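Otimari bench planner, reviewed after 26 days

Our lab does plate assays, a lot of them, and most of the day goes on carrying microplates from one holder to another and pressing a button when the instrument asks what to do next. Otimari is sold as the software that takes that over. It includes a simulator, a motion planner, a plate detector and a task editor, and the sales page says you can be running "by lunchtime". I have heard that before, so I asked for the trial licence and kept everything in simulation until I trusted it.

I still don't trust it all that much. Some of it is good, though.

Setting up took me three evenings. The importer for deck layouts is decent. It read our holder names without fuss and let me attach a plate type to each. The task editor is a list of steps with conditions hanging off them, dull to look at and quick to learn. My colleague Costel Hodoroagă had a plate move written before I'd finished reading the manual, and he doesn't write code.

Planning is where the money has gone. Paths between neighbouring holders come out short and sensible, and the fingers keep clear of the plates either side if you set the margin yourself. The default margin is too small for my liking. Replanning when you shift a holder is quick. I ran 283 plate moves overnight and the planner refused 6 of them, each time with a plain message saying which joint had run out of room. I would much sooner have a refusal than a scrape.

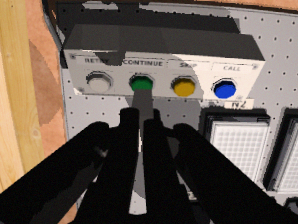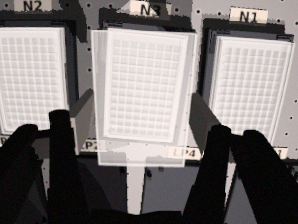 Simulator views from the trial: the CONTINUE button on the control box (first), and the plates under N2, N3 and N1 (second).

Button pressing is weaker. You give the planner a target point and a direction, and it drives the tool there happily enough, but out of the box the step counts as done once the arm reaches the pose. Whether the button registered is left to you. There is a contact check, buried two menus down and switched off. With RETRY and SKIP on the same row as CONTINUE, I'd want that check on from the start, and a confirmation from the instrument as well. Kourosh Shirazi in their support team replied the same afternoon and agreed it was a fair point. He couldn't say when it would change.

The plate detector I can't score properly. In the simulator it finds every plate, which tells me very little, as the simulator's plates are spotless and the light never moves. White plastic on a pale deck is a hard job for any camera, and our real bench has a window next to it. The manual gives that problem one paragraph. It suggests "adjusting exposure".

The logs deserve a complaint too. Each run writes one enormous text file, and the times in it are counted from when the program opened instead of when the run began. Costel wrote a small script to fix this. Paying customers shouldn't have to.

Compared with Moffat, which we used before, Otimari plans better and explains its failures in words I can follow. Moffat had far better logs and cost less. I also had a short look at Illska, but it wouldn't load our deck file and I gave up.

Good: task editor, planner, clear refusals, quick support.
Bad: contact check off by default, dreadful logs, thin advice on real cameras.

Score: 6 out of 10. We've asked for a longer trial so we can put it on the real arm. If you are buying on the strength of the simulator alone, ask them for a run on your own deck first, with your own plates and your own lighting, and watch the whole thing.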